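### 4. Setting up the waitlist

Tutico can hold your tables, seat your walk-ins and tell people when their food is close. It can't make a party of nine arrive together. Plan for that separately.

1. Open **Floor** and tap **Waitlist**. If the button is gray, somebody left the host tablet in training mode. Enter the manager PIN to leave it.
2. Enter your seat count. Use the number of chairs a grown adult would accept. Our test restaurant, Pada, typed in 77, then admitted to 70, then took out the two by the mop closet and settled on 68.
3. Set the **turn time** for each table size. Start with what your tickets say and ignore what the owner remembers.
4. Tap **Save floor**. Moving to another tab without saving discards everything, with no warning. We've heard about it.
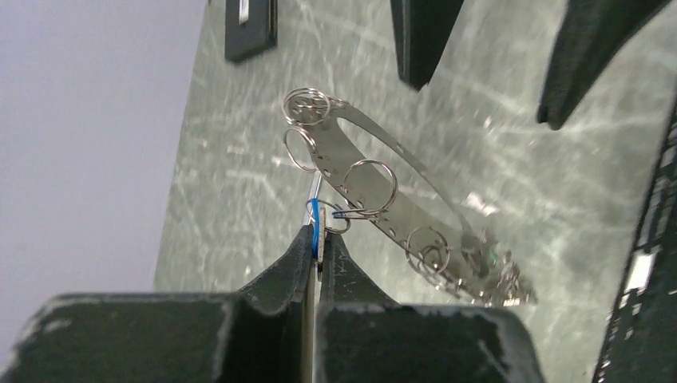 5. Under **Quotes**, choose how wait times are rounded. "Up" gives you pleasantly surprised guests. "Down" gives you guests standing very near the host.
6. Write your table-ready text. Keep it short and include the restaurant's name; people put themselves on three lists at once and will go to whichever one they can identify.

> **Note:** The default message was written by Ilango Salian in a hurry and reads "Table. Come now." Several pizza places have kept it.

7. Set the **grace period**. When it runs out, the party drops to the bottom of the list and the next one is called.

> **Caution:** Don't set the grace period to 0. The system will call and cancel every party in the same second, and you'll be explaining this to all of them.

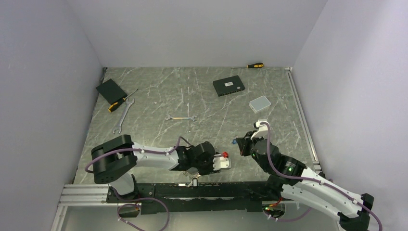

#### 4.1 Pairing the kitchen printer

1. Load paper, shiny side out.
2. Hold **Feed** until the light blinks 4 times, then let go. A fifth blink means it's resetting to Portuguese. Deolinda Loureiro is fine with this; most kitchens aren't.
3. On the tablet, go to **Devices > Add printer** and pick the one ending in your station number.
4. Send a test ticket. It prints one order of soup. Tell the line cook first.

If no ticket comes out, see section 9, "Printer sulking."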